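Sturkach Handheld Gripper Kit - Set-up Guide for Data Recording

Section 4: Preparing the table and the gripper for a Lougher session 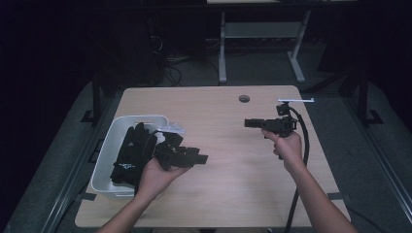 Figure 4-1. Handheld gripper in the right hand, black assembly in the left hand, tub of parts on the table.

4.1 What this section covers

This section explains how to prepare one recording place for the Lougher method. In the Lougher method a person does the task with a handheld gripper, and the recordings are later used to train a policy for a robot arm. The arm is not needed for the steps in this section. If you want to run a trained policy, please read Section 7.

The results in Section 9 were made with this same preparation. If you change something, write the change in the session sheet, otherwise your numbers can not be compared with ours.

We use the cable-sorting task and the tub task as the two standard tasks. The steps are the same for both unless a note says something different.

4.2 Before you start

You need the following items:

- one handheld gripper with its camera unit
- one gripper cable
- one open plastic tub with low walls
- the parts for the task
- the recording computer with Postska installed
- the session sheet

Check that Postska shows the status "Idle" before you connect anything. If it shows "Busy", an earlier session was not closed. Close it from the Session menu and wait until the status changes.

4.3 Setting the table

1. Clear the table top. Tools, cups and papers must not stay on the surface during recording.

2. Switch on the light above the table. The light over the working surface should be even. The rest of the room can stay dark, this does not disturb the recording.

3. Put the tub on the left half of the table if the operator holds the gripper in the right hand. For a left-handed operator, put it on the right half.

4. Keep the middle of the table free. The gripper comes into this area from the side and needs space to turn.

5. Fill the tub with the parts. For the tub task the parts may be higher than the rim. Do not press them flat, as a mixed pile gives more useful grasps.

Note: Dark parts in a pile are difficult for the camera to separate. In our tests with Plititside, the grasp detector we supply with this kit, black fabric and foam were the hardest group. Please read Section 9.3 before you choose only black parts for a new data set.

4.4 Connecting the gripper

1. Hold the gripper by its handle, with the body pointing to the middle of the table.

2. Connect the cable at the back of the gripper. Push until it stops. Do not twist it.

3. Let the cable make one wide loop and lead it down beside the forearm to the floor. It must not lie across the table top.

4. Move your arm slowly to the tub, to the far edge of the table and back. If you feel the cable pull, make the loop larger and repeat the movement.

5. Look at the camera unit on top of the gripper. It must sit straight. If it is turned to one side, correct it now and do the calibration in 4.5 again from step 1.

CAUTION: Do not carry the gripper by the cable or by the camera unit. A small shift of the camera is not easy to see, but it makes the whole session useless.

CAUTION: Keep cables on the floor away from the place where the operator stands. Before recording, walk once from the table to the computer and check the way.

4.5 Calibration

1. In Postska, open Session, then New, then Calibrate.

2. Hold the gripper still over the free part of the table. The program collects 100 frames. When it is ready you hear one short sound.

3. Open and close the fingers fully 2 times, at normal speed.

4. Read the result. "Accepted" means you can continue. With "Repeat", go back to step 2.

Message 101 means that the camera signal was lost during the calibration. Check the cable at the gripper first and at the computer after this - in most cases the gripper side is the reason.

4.6 Recording

1. Start with both hands over the table. The program marks the beginning of the episode when the gripper moves.

2. Work at a calm speed. The free hand may hold or support a part when the task allows it. Mark this in the session sheet as "two hands".

3. At the end of the episode, hold the gripper still until you hear the sound.

4. Put the parts back into the tub and mix them by hand before the next episode.

Note: Episodes with two hands are kept in a separate group. The arm in our laboratory has only one gripper, so for the arm policy we trained only with the one-hand group. It has 309 episodes for the tub task. The two-hand episodes were used only for the study of hand movements in Section 9.4.

Note: A failed grasp is not a reason to delete the episode. Leave it and continue. We removed the failed grasps in our first trial, and the policy then did not learn how to try again.

4.7 Closing the session

1. Choose Session, then Close. Wait for the status "Idle".

2. Disconnect the cable and put it away without sharp bends.

3. Fill in the session sheet. Write the task, the kind of parts and the hand that held the gripper.

Continue with Section 5, Checking and exporting episodes.

We use cookies to improve this documentation site. Accept all | Only necessary | Cookie settings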